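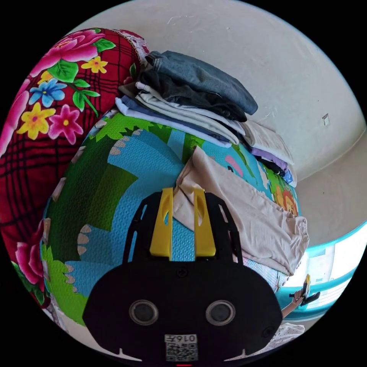 Davora Field Collection Group

14 shares | 2 comments

Our handling rules have a second edition, and I could not be happier with it! The first one grew by accident — a page of notes from Orathai Rojanasak, then somebody's checklist stapled to the back, then a whole string of messages about what counts as a finished fold. People were following three versions of the same rule and all of them meant well. Now there is one booklet, it fits in a back pocket, and it covers laundry from the first garment to the last.

The biggest change is in how we treat a stack once it's made. Under the old wording you could reach back into a folded pile to straighten something, and plenty of us did (me included, I like a neat edge). From now on a folded stack is left alone until the session closes. If a sleeve slides out, it slides out. Elvira Mosquera went through 336 folding sessions in January and found that the mid-session tidying was by far the messiest part to label, so out it goes.

Soft surfaces get their own page at last. Beds and play mats are welcome, and so are big patterned blankets, lace trims and anything else a real bedroom has in it. We had a long and cheerful argument over this one! Verna Lindgren wanted plain covers for the first 200 sessions at every site, and she made a good case, but the homes we work in are full of flowers and cartoon animals and the rule should match the homes. Leave the bedding as you find it, and write the surface on the session sheet before you start.

Then the gripper itself. Check the label number on the body against your sheet before you pick it up, and again when you put it down. Both fingers should sit parallel and be wiped clean. Keep the lenses free of lint — fleece is the worst for it, and a dry cloth does the job. When you're going for a crumpled piece, come in slowly and take hold of a single layer if you can. Lace and other open fabric gets a gentle close, never a tug, and if a thread catches you stop and free it by hand.

Hands are in the booklet too. A second person may be in view and may be holding equipment, as long as they've signed the household form and they stay out of the reach of the fingers. Faces stay out, same as before.

Emmett Doucet is printing 800 copies for the Pellden and Athumani sites, and Midero will get theirs with the next box of finger pads. Read page 2 first, it's the one with the stack rule. Corrections go to Orathai, who is already keeping a list for the third edition.

2 comments | Share this item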